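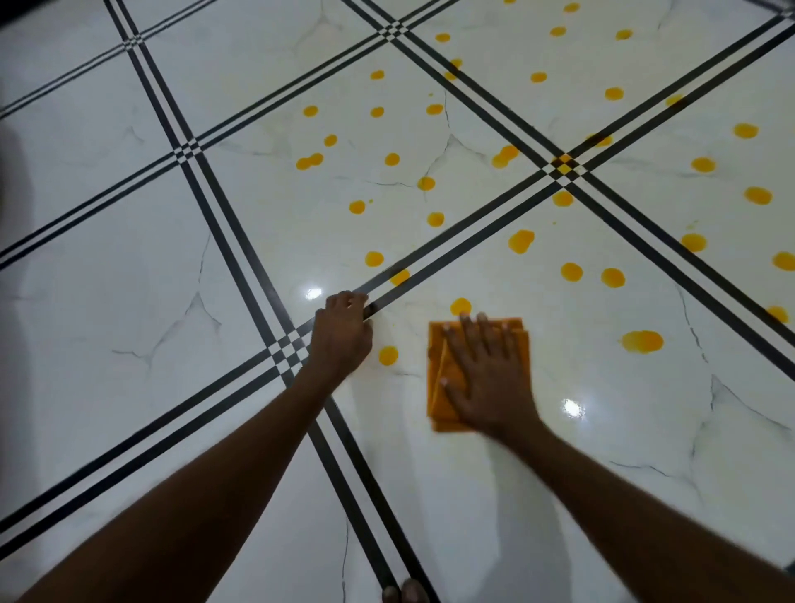 擦地示范怎么做:给家里教机器人的人的一些办法

这一页写给在自己家里给机器人录家务示范的人,讲的是擦地上的小摊洒漏:果汁、蛋液、汤汁。录法分两种,一种是头上戴着相机、用自己的手做,一种是坐在旁边用手柄遥控机械臂做。两种我们都用。Podgate小组的示范大多在厨房和走廊里录,下面的办法是录多了以后慢慢定下来的,有些地方各人做法不同,也照实写上。

先看地面

光面瓷砖最难录。灯和窗户会在砖面上留下白色的亮斑,亮斑正好压在污渍上,那一滴在录像里就看不清。开录前蹲到擦地的位置,低头看一眼取景,亮斑落在要擦的地方就换个方向跪,或者关掉一盏灯。拉窗帘也行,但拉上以后要等相机的曝光稳下来再开始。

有花纹的地砖可以录,而且值得多录。仿大理石的细灰纹、黑色的边线、棋盘格的小方块,对只见过纯白地面的模型都是麻烦:它容易把深色纹路当成脏东西去擦,又容易漏掉落在黑线上的污渍。浅色砖上的橙色很显眼,同样的橙色压在黑线上就暗得多。所以洒的时候,最好有几滴落在边线上,有几滴落在砖中间。

地砖斜铺的房子,不必为了让线条横平竖直去调整身体。人在家里擦地本来就是哪边顺手跪哪边,录出来斜着就斜着。

开录前先把地面扫一遍。头发和碎屑遇到液体会粘成一团,擦的时候跟着抹布走,示范里就多出一个谁也没打算教的动作。

洒多少,怎么洒

液体用稀释的果汁或者打散的蛋黄加水都可以。蛋黄黏一些,干得快,边缘先干,录的时候要抓紧。果汁好擦,但糖分留在砖上会发黏,收工时要多擦一遍清水。Minttu Saarela的做法是水里加一点南瓜泥,颜色够,也不太粘。

用勺子甩比用杯子倒好。倒出来是一大摊,抹布一按就吸光了,没什么可学的;甩出来的有大有小,有的连成一对,大滴旁边还带着细点子。细点子最容易漏,值得让机器人多看几次。

不要把整个取景范围都洒满。留出一块干净的地方,跪和撑手都在那里,抹布也从那里出发。手掌压到液体上会打滑,手印还会把液体带到别处。

砖上如果有细裂纹,液体会渗进去,蛋液尤其明显。旧房子的地砖先拿清水试一下,擦过以后纹路颜色变深的,就换个房间录。

抹布

抹布选和污渍颜色差得远的,比如污渍是橙色就用蓝布。这是大家一般的做法,不过也要留一部分同色的示范,橙色抹布擦橙色果汁这种,真实的厨房里常有,模型分不清布边和污渍的毛病也只能靠这样的录像来改。Toivo Kinnunen管抹布的清单,每种颜色都记着录过多少段,哪种少了就补哪种。

抹布折成方块再用,折成四层比较合适。一层太薄,手掌的形状透过去,液体很快浸到手上;层数太多又太硬,贴不住砖缝。折好以后有一道折痕没关系,边角对不齐也没关系。

折布本身算不算示范的一部分,要事先说定。算的话,从平摊的布开始录;不算的话,折好了放在干净的砖上,手按上去再开始。最怕的是同一批里一半有折布,一半没有,标注的人没法统一切段。

一块布用两面,折过来又有两面,四面都脏了就换。换布的时候不要停录,把脏布放到旁边的盆里,拿新布,接着擦。这几秒钟很有用,机器人也要学什么时候该换。

微纤维布和棉布都要录。微纤维布吸得快,推着走就行;棉布头一下往往只是把液体推开,要先按住等一会儿。新棉布买来先洗两次,不洗不吸水。

手的动作

用手示范时,一只手撑地,另一只手按布。撑地的手放稳以后尽量不动,手指自然弯着就行,不用刻意摊平。按布的手五指张开,压住布的大部分,拇指不要翘起来。布的边角要露一点在外面,不然录像里看不出布转到了哪个方向。

顺序是先吸后擦。大滴先把布盖上去,往下按,停一下,再提起来或者往怀里带。上来就画圈,橙色会抹成一大片薄膜,后面要多擦好几遍。小点子可以一路带过去,不用每个都停。

从外圈往中间收,还是从近处往远处推,两种都可以,但一段里只用一种。从近处往远处推的好处是膝盖前面总是干净的,坏处是手臂越伸越长,到最后压不住力。Urho Eskola习惯往远处推,推到手臂伸直就挪一步膝盖。挪的时候手要离开布,不要拖着布走。

动作比平时慢一点,慢得不多。慢得过头会出现很多犹豫的小停顿,模型会把这些停顿也学去,手臂停在半空晃。我们的经验是先不录,照平时的速度擦一次,再录的时候稍微放慢,差不多就对了。

砖缝和边线的凹处,最后用布角对着缝拉一遍。用食指和中指顶住布角,沿着线走,方向跟着线,不要横着来回蹭。

擦完以后看一眼地面再收手。这一眼在戴相机的录像里很重要,头要真的转过去,把整块地方扫一遍。看到漏掉的点子就回去补,补的过程也留着。

头和相机

相机戴在额头上,低头的角度以能看见两只手和前面一大块地为准。开始前把两只手放到地上,在手机上看预览,手指和布都在取景里就可以。自己的脚趾露在取景最下面不碍事,不必为此改姿势;袖子垂下来挡住手腕就要卷起来。

擦的时候眼睛往哪看,头就往哪转,不要只转眼珠。很多新手头不动,只用眼睛的余光找污渍,录像里手已经伸到边上去了,画面还对着中间。

戴戒指和手表的先摘掉。涂指甲油没有关系,不过同一个人前后几天最好差别不要太大。

遥控示范

遥控机械臂擦地,比用手难在看不出力气。手柄上的力反馈如果有就打开,没有的话靠看布:布的边缘被压得往外鼓一点,说明压住了;布在前面起皱,说明压得太重或者走得太快;布滑过去而污渍原样不动,说明根本没贴上。

夹爪夹布不要夹正中间,夹出来是个尖,接触面只有一小块。把布折成方块以后夹住一条边,平着放下去,再用夹爪的侧面压。也可以给布缝个带子让夹爪咬住,Paavo Kokkonen缝过2种,宽的那种好用,窄的容易在夹爪里打转。缝了带子的布要单独归一类,不能和普通抹布混在一起训练。

Juntunen手柄的死区出厂设得偏大,轻轻推没有反应,再推一点就跳出去。擦地这种活需要小位移,进设置里把死区调小,移动速度的上限也降下来,大概降到平时拿杯子放盘子时的一半。

操作的人坐在机械臂后面,和它朝同一个方向。面对面坐着会左右反,擦到一半脑子转不过来。坐的地方离湿地面远一点,线也从后面走。手柄线拖过刚洒的果汁这种事,我们这里出过不止一次,后来都用夹子夹在桌腿上。

两只臂的,一只不动也要放在合理的位置。人用手擦的时候那只手是撑着身体的,机械臂不需要撑,可以收到侧面,别挡住相机。不要让它悬在污渍正上方,影子会落下来。

擦一摊洒漏,用手大多不到一分钟,遥控要几分钟。遥控的时候累了就停,累了以后录的多半要删。连着录几段之后手指会发僵,推杆的动作变成一顿一顿的,回放时看得很清楚。

哪些要删,哪些要留

擦漏了又回头补的,留。

布掉了捡起来接着擦的,留,标上“掉布”。

中途有人走进来踩了一脚的,删。

手离开取景太久、看不见在做什么的,删。

把污渍抹开了但最后还是擦干净的,留,标上“先抹后净”。Ailbhe Noonan一开始主张全删,后来改了主意,这种录像多一点,模型遇到薄薄一层橙色的时候就知道要再擦一遍,而不是当成已经完成。

没擦干净就收手的,不要删,单独放到失败的文件夹里,训练判断“擦完没有”的时候用得上。

每段录完当场写一行记录:地面是什么,液体是什么,布是什么颜色,用手还是遥控,结果怎样。隔一天再补就会记混。我们用Cladenar的表格模板,前面几栏是下拉选项,最后一栏随便写。眼下表里有3,380段,其中戴相机用手做的占大半,遥控的1,509段。遥控那边还缺深色地面和木地板。

收工

地面用清水擦两遍,再用干布擦一遍。蛋液不要用热水,遇热会凝在砖缝里,凉水就好。黑色边线上的残留不容易看出来,侧着光看,发亮又发黏的地方再来一次。

抹布当天洗。带蛋液的先用凉水泡,再和别的一起洗。录过的布会慢慢染上颜色,洗不掉的可以继续用,但清单上要改成“旧布”。

额带擦干汗再收起来。相机镜头用镜头布,不要顺手拿擦地的布。

膝盖疼的人垫一块园艺用的跪垫,颜色选深灰或者黑的,低头时露出一点也不抢眼。Oline那种薄的够用,厚的跪上去人会高出一截,手臂的角度跟着变,和前面录的对不上。

下一页写擦桌子。桌面的洒漏会流到边上往下滴,顺序和地上不一样,要先拦住边,再收中间。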